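The Cat Door

Reading time: 5 min

By the time I joined the cabinet team at Vellutell, there were 11 rules, and Glenys Crabtree had written all of them on the back of a seed catalog before anybody typed them up. I loved them right away. I know how that sounds! But I had come from a job where you learned what you weren't supposed to do by doing it and getting yelled at, and here was a whole sheet of paper that told you ahead of time.

"Read it twice," Glenys said. "Then argue with me. I like it when people argue."

So I read it twice. Rule one was about hands. Only the gripper touches the thing you're moving, and if your own fingers have to help, you stop, say so out loud, and start over. Rule two was about the little square markers on the fingers, which had to stay clean and had to stay in view, and which you did not pick up by the corners while eating chips. Rule three said to move the way you would want a robot to move in your grandmother's kitchen. Rule four was crossed out.

"What was four?" I asked.

"Four was Montri's," she said, and across the room Montri Ongart raised his gripper like a man taking a bow.

He was my partner for the morning. We each had one of the hand-held grippers, the black ones with the orange pads, and the task was called Cat Door. There was a cabinet on the table with two doors, and the right-hand one had a black cat sticker near the handle. You opened the other door. The robots that learned from us were going to live with people, Glenys said, and people are always telling you "the left one, no, the left one," so let's teach them to leave the wrong door alone.
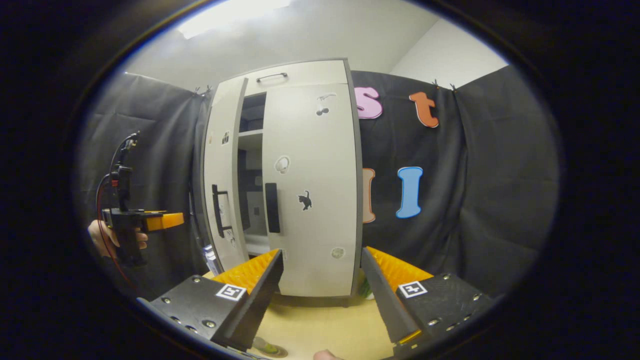 Cat Door, with the cat door closed.

It's a wonderful thing to do slowly. You would think a cabinet door has nothing left to teach you after the age of three, and then you have to open one through a pair of stiff black fingers and you find out how much your wrist has been doing for you all these years. My first try, I yanked. My second, I crept up on the handle as if it might bite. On the third I stopped thinking about the handle and thought about the hinge, and the door came around like it had been waiting for me.

"There!" Montri yelled, so loud that Glenys dropped her pen.

"Rule nine," she said, picking it up.

Rule nine was about not startling your partner. I laughed so hard I had to set my gripper down, and that was rule ten, more or less – never laugh with a loaded gripper.

We kept going until 11 in the morning, and I got my argument in just before the break. It was about rule six. Rule six said that if an attempt went badly, you marked it bad and kept it. You didn't erase it. I had a really ugly one in there, where I had bumped the cat door with my elbow and it swung out and back, and I wanted it gone.

"It'll teach them to bump doors," I said.

"It's marked," said Glenys. "Nobody's going to feed it to them as a good one. But suppose you throw out every bump. Then somebody in Sonau buys one of these machines, and it bumps a door, and in all that careful learning we never wrote down what a bump looks like."

I said that wasn't what the rule said. The rule just said to keep it. If the reason mattered that much, it ought to be on the sheet too, or the next new person would come in with a clean streak a mile wide and quietly delete their bad mornings. I had been about to.

Glenys looked at me for a while. Then she got out the pen.

After the break we moved on to water.

Water had its own part of the sheet. The bottle was filled to the shoulder, never to the neck. The cap came off before you began and went somewhere you wouldn't go looking for it with your sleeve. Cables stayed low. The coaster marked home, so the next person could find it without asking. Montri thought the cap should stay on until people were used to it, and that, I learned, had been rule four.

"People hold a capped bottle any old way," Glenys said. "Then the machine does too. An open one, they hold like it matters."

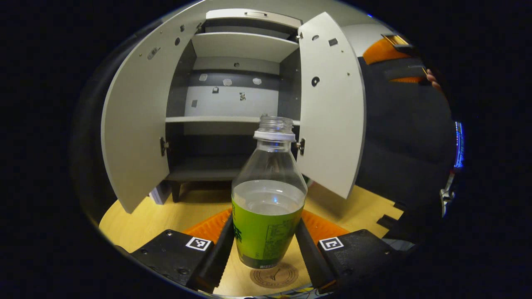 An open bottle and the cork coaster, cabinet doors wide.

She was right, and I could feel it in my arm. With the cap off I stopped hurrying. I closed the fingers a little at a time and watched the waterline, which I'd never have bothered to do otherwise, and when it began to lean I leaned back the other way. It was like carrying a sleeping kid in from the car. I wanted to do 600 more of them.

"You can do 7," said Glenys. "Then you rest your hand. Rule eight."

"What happens after 7?"

"You start to think you're good at it."

I did my 7. One of them was terrible. I tipped too far, caught it too hard, and the plastic crackled under the pads, and for a second I looked at the button and thought about how easy it would be. Then I marked it bad and kept it, and Montri, very softly, in honor of rule nine, said, "There."

When I went to get my coat, the sheet was back up on the wall. Under rule six, in the same green ink as the rest, there was a new line, and she had put my name beside it in parentheses: (D. Rosenthal). It said, They should know what it looks like when we miss.

Rule four was still crossed out. Montri had started writing something over it in pencil.

More stories
The Lamp on Chaiyaporn Street
Fevura, Population Unknown
What the Elevator Promised
Six Letters to a Dishwasher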